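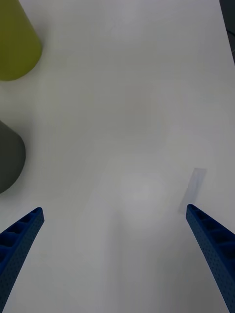 Flosura: small items, bottles and paper cups on a tabletop

Data card for the item list and sorting notes, release 3

Summary

Flosura is a written inventory of small everyday items that get put away into paper cups on a table. It has three parts: an item table, a cup table and a set of placement notes. The notes record which item was put into which cup and how it came to rest. The material was collected at Waltport in October and replaces the Bonsu list, which covered bottles only and used a different set of names.

The list is meant for people who write or check descriptions of tidying and sorting tasks. It gives fixed names for things that otherwise get several names each. It does not give weights, prices or product codes.

Contents

Items: one row per item, with name, group, main colour, second colour, closure, label and remarks.
Cups: one row per cup, with outer colour, inner colour, rim and remarks.
Placements: one row per placement, with item, cup, order, resting position and remarks.
Killow word list: the permitted names, with the older names they replace.

All tables are plain text with tab separators. Blank cells mean that the value was not recorded. A cell with a single full stop means that the column does not apply, as with closure for an item that has none.

Work surface

Everything is sorted on a white tabletop. The surface has its own entry so that pale items can be checked against it. White caps, clear plastic and bright metal are easy to lose against a pale table, and each has a remark in the item table where this caused a disagreement.

Soft grey shading on the surface is not an item and is not listed. The same goes for light patches with no hard edge. Release 2 had entries for both, made in error, and they have been removed.

Joins between table panels are recorded as part of the surface. They must not be used as a boundary for "near" and "far". Use the cups for that.

Naming rules

1. Use the Killow name if there is one.
2. Give the main colour first, then the material, then the noun: yellow paper cup, clear plastic bottle.
3. If the material is in doubt, leave it out. "Metallic item" is accepted and "steel item" is not, unless the item was handled and checked.
4. Name the part only when the remark depends on it.
5. Do not name an item after its contents.
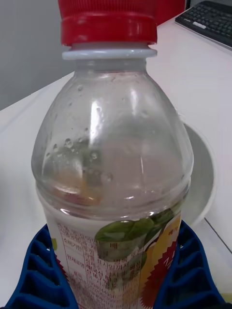 Bottles take up more of the item table than any other group, and most of the naming disputes come from them. The closure and the body have separate colour columns and must be filled in separately. A bottle with a red screw cap, a white neck ring and a clear shoulder is a clear bottle, never a red one, even where the cap is the first thing anyone would mention. The ring is entered as part of the neck. Fill level has only the values full, part full, nearly empty, empty and unknown. Droplets clinging to the inside of the shoulder do not count towards the level, but they do rule out "unused" in the remarks column. Where the wall of a bottle is transparent, shapes seen through it are left out of the row unless they can be matched to something on the outside.

Label text

Labels are transcribed only as far as they can be read without guessing. A single legible character is worth recording: the row for a Korean drinks label may hold just "베" and the note "other text too small". Do not complete the word from knowledge of the brand. Ruled blocks of small print are entered as "information panel" with no attempt at the content.

Printed pictures go in the label column in everyday words, such as leaves, yellow fruit or red starburst with N. Fruit is named only when the species is clear to both checkers. "Citrus" may be used with a question mark. Leave the flavour column blank if the only evidence is a drawing.

Label colours do not feed into the main colour of the item. This was the most common error in the Bonsu list - a white bottle with a yellow and red label could appear there as white, yellow or red, depending on the checker.

Cups

Cups are identified by outer colour. The inner wall often looks different from the outside, and the inner colour column exists for that reason; a yellow cup whose inner wall looks greenish-yellow is still the yellow cup. Rims are described as rolled, flat or unknown. A cup that is wider at the top than at the base has no special entry, as this is the default shape.

When two cups stand side by side, each placement row gives the cup by colour. Left and right may be added in the remarks but are not enough alone. Swapping the cups round made 4 rows ambiguous in release 2, and those rows have been withdrawn.

Placement terms

In: the whole item is below the rim.
Part in: some of the item is below the rim and some above it. Tall bottles commonly end as "part in".
Entering: the item is still held and its lower end has passed the rim.
On the bottom: the item rests on the base of the cup.
On its side: the long axis lies flat or close to flat.
Next to: two items share a cup and neither lies on the other.

"Entering" is not a final state. It may appear in the remarks but not in the resting position column. A cup may hold up to 7 items, after which the inner ones cannot be checked and the row is closed.

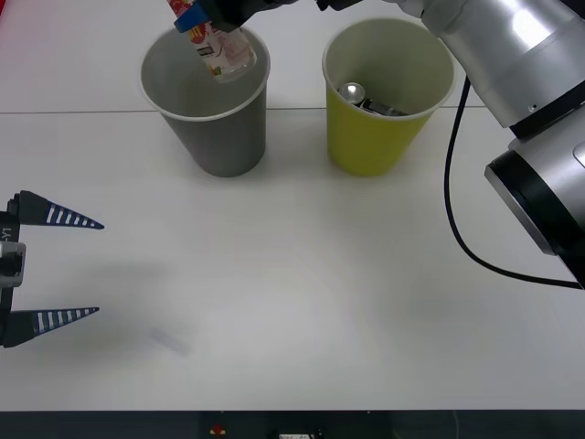

A reader of the draft objected that "in" and "part in" should be a single value, given that the item has left the table in both cases and the task is done. The reader also asked for a separate value for items that lean on the cup wall. The first change has not been made, as several users of the list need to know whether a cup can be stacked or covered afterwards. The second is under review for the next release. Until then, write "leaning" in the remarks and fill in the resting position as normal.

Known problems

Dark long items have been named inconsistently. Some rows have "dark item with metallic edge" and others have a more exact name taken from a later check. Both are kept, linked by row number.

Reflective items have unreliable colours. Silver is used throughout, including where the surface mostly reflects the inside of a coloured cup.

Small bottles and full-size bottles share one group. A size column was tried and dropped after the 2 checkers failed to agree on a dividing line.

Translucent and clear were merged in release 2 and have been separated again. Rows that have not been rechecked carry the value "see-through" - please do not change these by search and replace.

Corrections

Send corrections as a single row with the old value, the new value and the name of the table. Corrections to Killow names need a note on every item affected. Spelling follows British usage, including grey and colour, and rows with other spellings will be altered without notice.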